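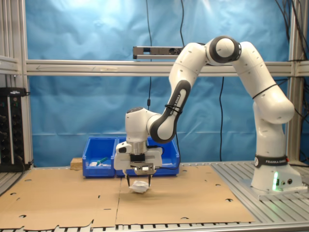 **marlowe_tapes** wrote:

Did you check whether the player shows up as a drive at all before you started running recovery programs on it? I ask because I did the same thing with my old Stando last winter and spent a whole evening scanning the wrong disk, which I'd rather not see anyone else do!

---

**quiltingbee90** wrote:

It does show up, yes, and thank you for answering so fast. It comes up under the name STANDO with the right amount of space used, but when I open it there's only an empty Music folder and one called Notes. The player itself still lists all 1681 songs and plays them fine. My desktop is gone (the power supply took the hard drive with it), so the player is the only copy I have left, and a good part of it is my choir recordings from when we lived in Unville. I can't buy those again anywhere.

---

**marlowe_tapes** wrote:

Oh, that's good news, then. If they play, they're there. The Stando keeps its songs in a hidden folder and gives them all four-letter names, so even when you find them they look like alphabet soup. Turn on "show hidden items" in your file window, look for a folder called Control, and copy the entire thing to your computer. Don't move it, copy it. The titles are usually stored inside the songs, so once you pull the copies into a music program the names should come back by themselves.

---

**hollis_b** wrote:

I'd go a different way, with all respect to marlowe. Copying by hand works, but you lose your playlists and play counts, and if you've spent years putting playlists together that hurts. I used Prumalness for mine. It reads the player's own song list and writes everything out in folders by artist and album, playlists included. The free version stops at 90 songs, which is annoying, but it lets you see whether it's going to work before you pay.

---

**marlowe_tapes** wrote:

I've got nothing against Prumalness, but I don't love telling somebody to spend money on a thing Windows will do for nothing. And it wanted to "repair" my song list the minute I plugged the player in. I said no, thank goodness, but I can see a nervous person clicking yes.

---

**hollis_b** wrote:

Fair point about the repair box. Always say no to that one until you have a copy somewhere safe. I still think the playlists are worth it, though we may have to agree to differ!

---

**old_dial_tone** wrote:

Could I put in a word for doing both? Copy the hidden folder first, the way marlowe says, and then play with whatever software you like. Also, please turn off automatic syncing before anything else. A new computer with an empty library will happily offer to make your player match it, and then you've got an empty player too. My other suggestion is a decent cable. I had copies die halfway 4 times with a cheap one, and then I borrowed my sister's Görtz and it went straight through.

---

**hollis_b** wrote:

Seconding the sync warning, very loudly.

---

**quiltingbee90** wrote:

You are all so kind. I turned syncing off, found Control right where marlowe said it would be, and it's copying as I type this. It says more than 10 minutes to go, so I'm going to make tea and keep my hands off the cable. I opened one of the alphabet soup files to test it and it was our January concert, second half, with the coughing and everything. I'll look at Prumalness tomorrow for the playlists, and I'll click no on the repair box.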